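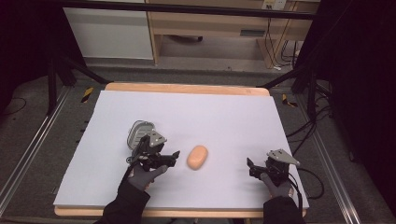 Seifenschale oval Skanelen, mit Schlitzen

Art.-Nr. 2920, Hersteller Camar. Neu im Sortiment seit Mai.

Kleine Ablage für ein Stück Seife am Waschbecken oder an der Spüle. Silberfarben, erhöhter Rand, Boden dunkelgrau mit Längsschlitzen. Wasser läuft unten ab, also gelegentlich drunter wischen.

Passt für normale ovale Stücke bis etwa 7 cm, z. B. die Billis in Pfirsich (nicht im Lieferumfang, bitte extra bestelen). Eckige Blöcke eher nicht.

Einzeln oder im 3er-Pack. Versand 2 Werktage, Abholung im Lager Sheehan nach Absprache. 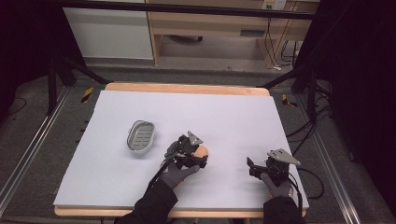 Wie bekomme ich Seifenreste aus den Schlitzen?
Schale kurz in warmes Wasser legen, dann mit einer weichen Bürste der Länge nach durch. Keine Scheuermilch, gibt Kratzer am Rand.

Rückgabe unbenutzt und in Orginalverpackung.

Stand: 8. Juli 2025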